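3.2 Drying laundry on enclosed balconies

The second part of the survey dealt with where the moisture in the flats comes from. Cooking and showers are short. Laundry is long, and it is the one that people tend to leave out when you ask them what they did that day. We therefore asked about it separately, with its own page in the diary (see Appendix B for the page itself).

Households came from two housing groups, Vemurthorpe and Nulwood. Both are high-rise, both have balconies that were glazed in at some point after building. Vemurthorpe has the older glazing, with single panes and a sliding part that does not close all the way. Nulwood is tighter. Residents at Nulwood complained more about fog on the glass in the morning, which fits, but see the note on orientation below.

In total 2,716 diary entries were usable. Entries with no start time were dropped, as were entries where the load was split between two rooms and we could not tell which part went where. A few diaries had every load at the same hour, every time; we kept these but ran the main results with and without them. No change worth reporting.

Loads were put in three classes: light (shirts, underwear, thin bedding), mixed, and heavy (towels, jeans, anything with a lining). The class was picked by the resident, not by us. This is a weak point. What one household calls mixed another calls heavy, and the weights we took on the bathroom scales in the smaller sample overlap a lot between those two. For most of what follows mixed and heavy are pooled.

Drying method was also noted. Options on the page were folding rack, ceiling rail, hangers, line, and other. Hangers turned out to be much more common than we had planned for. The pilot at Wimeck had hardly any, so the page had one box for them and no room to say how they were spaced or what they were hung from. Some residents wrote it in the margin. Where they did, the notes were typed up and coded later by two readers. 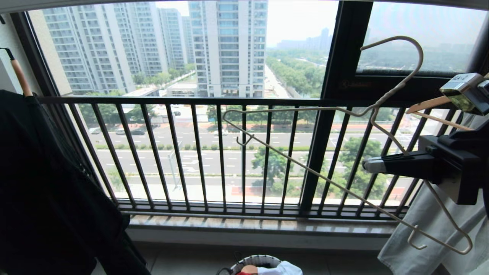
Figure 4. Clothes hangers at a balcony window, high-rise apartment. Street and residential towers outside.

Spacing matters more than the hanger itself, as far as we can tell. Shirts on hangers with a gap between them dried in less time than the same shirts folded over a rack, in both housing groups. With no gap the advantage goes away and in the tighter balconies it reverses. The likely reason is plain enough, still air between two wet surfaces fills up with moisture and stays there. Wire against wood made no difference we could find. Thick shaped hangers may help at the shoulders, where shirts stay damp longest, but we have too few entries to say.

Window position was the next thing. Residents marked the window as shut, on the latch, or open. On the latch did nearly as well as open in mild weather. In January it did better, if you count the heat lost from the room behind, because people with the window fully open also tended to leave the door to the living room open so they could keep an eye on the washing. Door position was only asked in the second round so this rests on fewer entries than we would like.

Humidity was logged with Menzies sensors, 20 in all, one per flat in the smaller sample. They were fixed to the inner wall of the balcony at shoulder height, away from the glass and out of direct sun. Readings were taken every 700 seconds, an odd interval, chosen so the battery would last the full round without a visit. Of the 20 sensors, 13 gave a full record. The rest had gaps, mostly from being taken down during cleaning and put back later, or put back upside down (does not affect the reading, does affect the mounting clip). Gaps were left as gaps. No filling in.

Two patterns in the logs. First, the peak in humidity comes sooner than residents think. Most wrote in the diary that the balcony felt dampest in the evening, whatever time the load went out. The sensors put the peak in the first part of drying, then a long slow fall. Second, the fall is slower on balconies with stored things on the floor. Boxes, bedding, bikes. We did not record storage in a planned way, it was written down on the fitting visit if the person fitting the sensor thought of it, so treat this as a lead for later work and no more.

Orientation. Nulwood has more north-facing flats in the sample than Vemurthorpe, and north-facing balconies dry slower in every class. Some of the difference between the two groups is therefore orientation and not glazing. We tried to match flats on floor and direction but ran out of pairs above the middle floors. The matched set points the same way as the full set, with a smaller gap.

Residents were also asked why they dried on the balcony at all. Lack of space indoors came first at both sites, followed by smell. Cost of running a dryer was third at Vemurthorpe and hardly mentioned at Nulwood, where many flats have no hookup for one. Several people said they move the load indoors overnight and back out in the morning. The diary counts that as one load with one end time, so drying times for these are too long. We flagged the ones we could find. There are probaly more.

The effect on mold is taken up in section 3.4, together with the wall readings. The kitchen and shower entries come first, in 3.3, and use the same classes for window position but not the same time steps, so the tables should not be read side by side.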